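Home | Chapters | Glossary | Teacher Notes | Contact

Chapter 5
Planning and Paying for a Small Robot Arm

Most first budgets for a robot arm contain one line, the arm itself. At Jurari, a small workshop we return to throughout this chapter, the first draft read "arm, 993" and nothing else. By April the list had 12 lines. The arm was still the largest, but the gripper, spare motors, cables, power supply and bench fittings came to a further 342.

Start with the task. Write down what the arm must pick up, how heavy it is, and how far it has to travel. A light block on a worktop needs far less than a full pan. Reach should be measured on the real surface, with any sinks, taps and cupboards left in place, as these limit where the elbow can go.

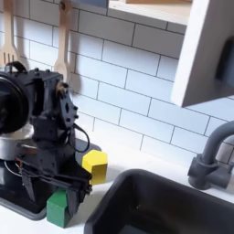 Next, decide who will look after the equipment. Screws work loose and cables wear where they bend. Alžběta Brabec, who kept the Jurari accounts, set aside money each term for parts and entered staff hours in a separate column. Two suppliers, Sernavum and Ilerico, were asked to quote for the same list. Sernavum was cheaper on the arm and dearer on spares.

Section 5.1 deals with quotes, 5.2 with running costs and 5.3 with replacement.

Key terms: payload, reach, spares, running cost

Comments (3)

tomk: Is delivery in the 342 or on top?

Jitpraphai: On top. See the table in 5.1.

marnie_b: Used this with my evening group, the bit on spares was useful.

We use cookies to remember your place in the book. Accept | Settings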